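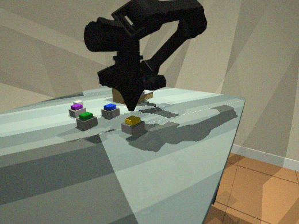 Paints & Finishes / Tabletop Paint

Limov Tabletop Paint, satin, 900 ml can
13 colors in stock. Ships from the Dhillon warehouse, Monday to Friday.

I've been selling paint for a good long while and this is the one I keep taking home. My kitchen table has had Limov on it for two summers now, with homework and hot plates and a cat who thinks she pays rent, and I still like looking at it. It goes on thick like yogurt, then settles down flat while you go make coffee. Hardly any smell either (my sister disagrees, but she can smell a banana from the driveway).

What it's for: dining tables, desks, side tables, workbenches you want to look nice. Bare or previously painted wood, MDF, and most laminates if you scuff them first. It isn't made for outdoors. For patio stuff, get the Grilley exterior enamel.

One can does a six-seat table with two coats, and you'll have a bit left for touch-ups. Keep the leftover in a jam jar, filled right up to the lid. 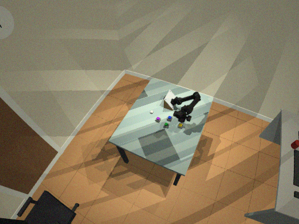 Picking a color is where people get stuck, and I get it, I once spent a whole July living with test patches all over a desk. Our pale shades are the best sellers by a mile. They make a small room feel airy and they hide dust, but they change a lot with the light, so get a sample pot and leave the patch up for a few days. If plain feels too plain, try stripes! A pale teal top with lighter and darker bands running on the diagonal looks great over black legs, and a thin dark rim on the edge pulls it all together. For that you want two neighboring shades off the card and a roll of low-tack tape. Paint the whole top in the lighter one, leave it overnight, tape, then do the darker bands and peel while the paint's still soft.

How I do it:
Wash the top with sugar soap and let it dry.
Sand with 180 grit, wipe off the dust.
Small foam roller, thin coat, don't go back over it.
Wait 4 hours. Second coat.
Be gentle with it for a week. No tablecloths!
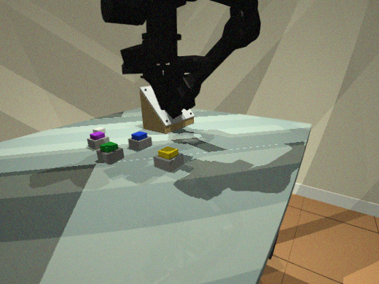 Geeta Grewal wrote in to say she'd skipped the sanding on an old laminate desk and the paint scratched off with a fingernail, and could she just put another coat over the top? Sorry Geeta, no. Scrape back whatever's loose, scuff the shiny stuff underneath, and start again with the Bastier grip primer. She did, and she tells me it's holding up to her kids' science projects.

Kiran Mishra asked about a clear topcoat. You don't need one for normal use. On a desk where a keyboard slides back and forth all day I'd add one, matte, over the fully cured paint. Gloss shows every wobble in the roller work, and on the dark colors it's a bit much for me.
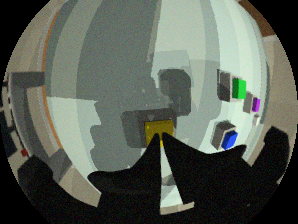
Pale mint with a touch of mustard yellow.

Sample pots can't be returned once opened. Full cans can, if the seal's unbroken. If you're between two colors, email me a picture of your room in daylight and I'll tell you what I'd pick (I'm nosy, I enjoy it).

Page updated Thursday, March 4, 2021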